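Ticket 2930 — sock pairing demos, dropped and half-saved episodes
Project: Werora laundry set
Site: Pendton
Priority: high
Status: open, waiting on Triten

Problem. Target is 4000 good episodes by December. We have 882 on the shared drive but the station counter says more. Gap started after the recorder update. Some episodes close early, some save with one wrist stream missing. Operator gets no warning, just the usual beep.

Steps to reproduce: start session, teleop both arms, sort a few bits of clothing into the bins, end episode, start the next one within a couple of seconds. Fails maybe one in five. If you wait for the disk light to go out it's fine.

Tried so far
09:40 — restarted recorder. No change.
10:15 — swapped left wrist cable for a spare. No change.
10:50 — dropped wrist streams to half rate. Fewer failures but not none. Put it back, training side need the full rate.
11:30 — ran with overhead only. No failures at all. So its the wrist streams, or the writing of them.

Views from the sock task, overhead and lower down:

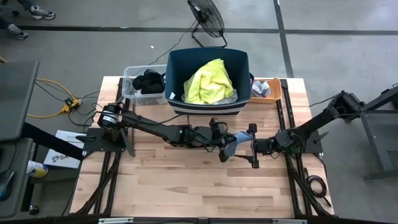
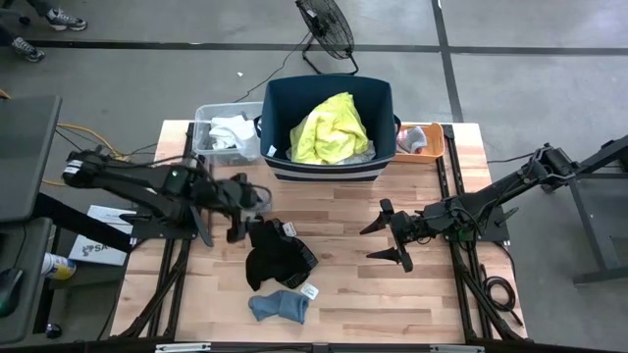
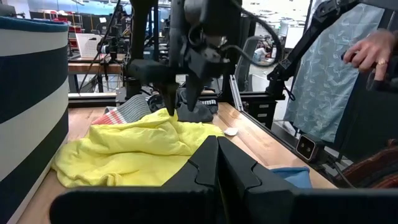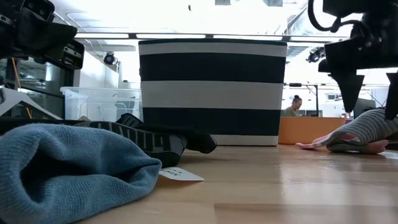
13:05 — checked clocks. Left wrist was 304 ms behind the overhead, right one fine. Resynced, drifted again by lunch end. Not sure if this is the same fault or a second one. Please don't close this ticket on the clock fix alone.

13:40 — Pfeiffer bench has the same recorder version and no trouble, but they run one arm and shorter episodes. Can someone send me their config file?

14:20 — rolled back to the old recorder on our station. Clean so far. Old one doesn't write the task label though, so every episode has to be labelled by hand afterwards. OK for today, not for the whole set.

Asks for Triten
1. Why does end-of-episode return before the files are closed?
2. Can we have an error on screen when a stream is missing. A beep is no good, it beeps either way
3. Is there a repair tool for the half-saved ones? Overhead video looks usable, joint data seperate and mostly complete.

Do NOT delete the short episodes yet. Moved to the hold folder, keep them out of training until we know which are real failed grasps and which are just cut off.

Update 15:55 — still clean on the rollback. Leaving it on overnight with the dummy episode script, will post the log here in the morning.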